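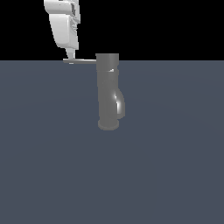 **Tips from the bench: teaching an arm to work a lever faucet**

If you've been following along with the Cù build (that's our little helper arm, for anyone new), you'll know we've spent most of February on one chore, and that chore is the kitchen tap. I had hoped to be on to cupboard doors by now, but there you go! A few things I've picked up, in case you're trying something like it in your own garage or at a shared shop like ours in Weldale.

**Practice in the simulator first.** Our sim setup has a plain gray faucet standing on a bare floor, no sink, no counter, no dish soap to knock over, and the white arm comes down to it from above. I used to want the whole kitchen modeled before I'd try anything – tiles, window, the lot – and I wasted a good many evenings on it. One fixture is plenty to begin with.

**Go for the end of the lever.** It's the same as loosening a stiff jar with a long-handled wrench. The farther out you push, the less force you need, and a small hobby motor will thank you. Bring the gripper tip in over the far end of the handle, slowly, and stop there before you ask it to do anything else.

**Save your runs with a note.** I'm at run 2,103 on the lever alone, and Lụa Ông, who shares the bench at Skimcombe with me, has gone over 3,050 with hers (she leaves it going overnight, and I'm a bit jealous of her computer). A line of plain writing beside each batch, "slower approach" or "higher start," has saved me more head-scratching than any chart.

**Measure your own tap.** Lever length, height of the cap, how far the handle swings. Use a cloth tape for anything curved, and write the numbers on masking tape stuck inside the cupboard door, where they won't wander off.

**When you move to the real thing, shut off the water.** Both valves under the sink, then open the tap to drain what's left. Keep two old towels handy anyway, and keep the power supply well up off the floor.

I'll post the bracket drawings for the Clurkia mount once I've redone the holes, which I drilled on the wrong side.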